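Sturnton tableware swap shelf to stay open through summer

December 2, 2018

The crockery lending shelf at the Sturnton community hall will keep running over the summer break, after a first season that saw 456 pieces go out on loan to households, clubs and street parties in the district.

The shelf opened in September with plates, bowls and cups left over when the Omar Street noodle house closed its dining room. Residents can borrow up to a full table setting at no charge and return it washed within 2 weeks. The collection now stands at 600 pieces, and most of the growth has come from people clearing out their own cupboards.

Plain white dinner plates are the most common item on the shelf, but the printed Chinese restaurant ware is what people ask for by name. Several of those pieces carry the words "Hao Shi Hao Wei", which translates loosely as good food, good flavour. Borrowers have been asking for the teal pieces in particular, and the hall is looking for more in the same colour.

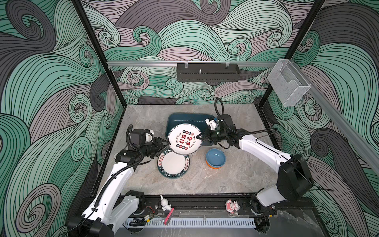
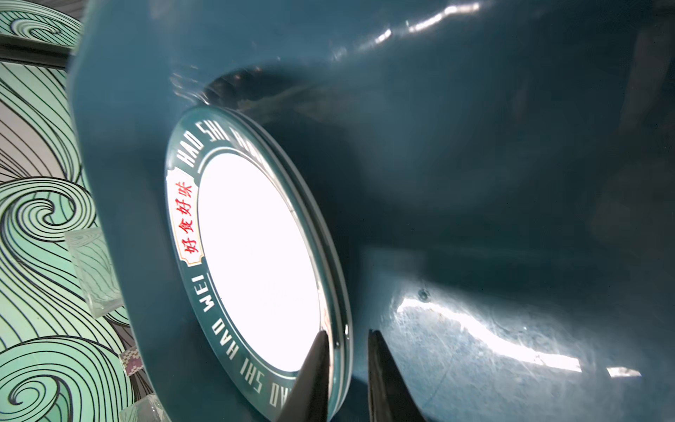
Anything with a chip on the drinking or eating edge is taken out of circulation and put aside for the mosaic group. Small marks in the glaze are accepted. Borrowers are asked to check pieces when they pick them up and to write any damage in the book, so that the next household isn't charged for it. The replacement fee is set at $2 a piece, whatever the size.

The hall has also changed the way stock is packed. Plates now go out in upright crates with a sheet of cardboard between each one, and bowls are stacked no more than four high. Breakages in the early weeks were nearly all bowls that had been nested too deeply and then carried by car over the unsealed end of Zelenák Road.

Local storage firm Ciltix has donated the crates and a set of steel shelves, which will be fitted along the back wall of the supper room before Christmas. Until then the larger platters are being kept in the kitchen and have to be requested at the counter.

Donations of cups, bowls and plates are welcome in any colour or pattern, and sets do not need to be complete. The shelf can't take non-stick cookware, knives or anything electrical. Glassware is accepted if it is heavy enough for everyday use, but stemmed wine glasses are not, as the hall has no safe way to store them.

Items can be dropped at the side door during office hours. Please wash them first and wrap anything fragile in newspaper. Bookings for Christmas and New Year gatherings are open now at the front desk, and large orders need a week's notice. The shelf will close for stocktake in the second half of January.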